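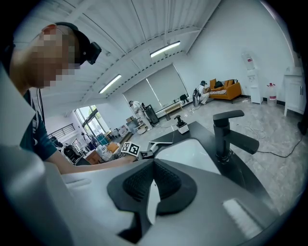
Kinga Antal would prefer that landlords begin with the inventory. Most disputes over a rental deposit, she said, can be traced to a move-in report that was signed in haste or never completed.

Antal has handled deposit claims at Goltier, a property management firm, for five years. The firm currently administers 2321 residential leases, and its written policy requires a joint inspection at both ends of each tenancy. "The tenant and our inspector walk through the unit together and sign the same form," she said. "If only one party is present, we schedule a second visit."

Asked which items cause the most disagreement, Antal named paint, flooring and kitchen counters. Normal wear is not charged to the tenant. "A faded wall after six years is the owner's expense," she said. "A hole in the door is a different matter, and we ask for an invoice before any amount is withheld."

Goltier returns undisputed deposits within 35 days of the keys being handed back. Owners of furnished units at the Riltell complex are also asked to keep purchase receipts for any item valued above $100.

Antal does not support replacing deposits with a monthly fee, a model several owners have raised with the firm. "The tenant pays every month and receives nothing back," she said. "Owners still have to prove the damage. I have not seen a contract that changes that."

A revised inspection form will be issued to owners in February.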